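Search this site Go

Filed under: Hands & Grippers / How-to / Head cams

How to compare two hand controllers on a humanoid without fooling yourself
by Octavio Benítez, February 3, 2023

Quick writeup, people keep asking how we did the Plilix vs Javov runs. Short version: same hands, same room, same head camera, swap only the controller. Long version below. Typing this between charges so forgive the spelling.

What you need

- a robot with two five-finger hands you already trust
- both controllers, flashed and versioned (write the version down. on paper.)
- head camera, fixed tilt
- a bathroom vanity, or any counter with a sink in it
- a second person on the stop button. Zoila Ayala did ours, and she also kept the log

Why a vanity: the sink is a hole in your work surface. Hands that look great over a flat table get weird over a basin. Plus the small stuff there is hard: toothbrushes, tubes, a cup full of both.

Step 1. Set the camera before the hands

Do this first. I did it last the first time and threw away a morning.

Stand the robot at the counter, tilt the head until you get the drain AND both hands at rest. If you can only get one, back the feet up a bit. Lock the tilt. Tape over the knob if you have a knob. Any change in tilt between controllers and your reach numbers mean nothing.
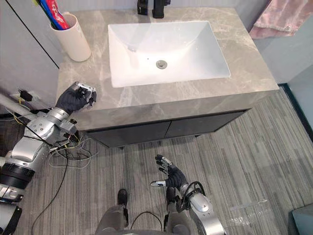
Exposure next. Lock it. White porcelain next to a dark cabinet will make auto exposure pump up and down every time a black glove crosses the basin, and then your tracking drops out and you blame the controller. We blamed Javov for this for an hour. Sorry Javov.

Step 2. Cables

Loose wires at the wrist are the number one source of fake results. A wire that pulls on the wrist at full reach looks exactly like a weak wrist. So:

- drive each arm to full reach, slow, and watch the slack
- then again with the wrist rotated all the way each direction
- strap what you can. leave slack at the elbow, not at the fingers
- long cables go behind the feet, never between them if you can help it

Do it again after the controller swap. The Plilix connector sits at a diffrent angle to the Javov one and it changes how the whole bundle hangs.

Step 3. Zero the fingers

Open both hands. Fingers spread, thumbs out. Record joint positions. Close, record, open, record. You want open to come back to the same place. Ours was off by 2 degrees on the left index with Plilix and by 3 with Javov, close enough to go on. If you see more than that, stop and fix it, don't correct it in software and hope.

Gloves on for this part. Zeroing bare and then putting gloves on is a waste of time, the fabric pushes back.

Step 4. Free-air check away from the counter

Skipping this is tempting. Don't. Back the robot off so the hands are over open floor and nothing can get hit, then run the open/close cycle. 50 cycles per hand per controller. You're looking for:

- drift in the open pose
- one finger lagging the rest
- buzzing at the end of travel (gain too high, drop it and start over)
- left and right not matching

Log command time and motion time separately. If your logger only keeps one of them, keep motion time.

Check the floor before you walk the robot anywhere. Water on the floor and robot feet, no. Have a dry cloth in reach and use it, even for a thin streak.

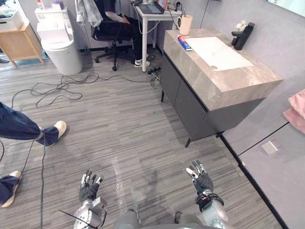

Step 5. Counter reaches, no contact

Back to the vanity. Pick your targets and keep them: front edge of the counter, over the drain, beside the cup. Hover only. Hold each one, then return to rest. Same order every time, left hand then right hand.

Only move to contact when both controllers pass hover clean. First contact should be something soft or something cheap. A toothpaste tube is good — it gives, and you can see straight away if the grip is too strong.

Step 6. Swap and repeat

Power all the way down. Swap. Redo steps 2 and 3, not just 3. Then same cycles, same targets, same battery level if you can manage it. We start every block on a full charge, and cap each block at 600 seconds so heat doesn't creep in.

Have the second person label the logs A and B and not tell you which is which untill you've scored them. Zoila called ours Cusi and Kadosel, fine, whatever works.

What we got

Plilix: smoother close, slower to start. Javov: quick, a bit jumpy near the end of travel, much better after we dropped the gain. For small tubes and brushes I'd take Plilix. For anything where the hand has to get out of the way fast, Javov. Wouldn't call either one a winner on this amount of data.

Things still open: thumb calibration on the right hand, and wrist camera vs head camera for the basin. Planning the wrist camera runs for March, will post the log sheet with those.

Tags: robot hands, controller swap, teleop, calibration

Contact | © 2023 Octavio Benítez | Back to top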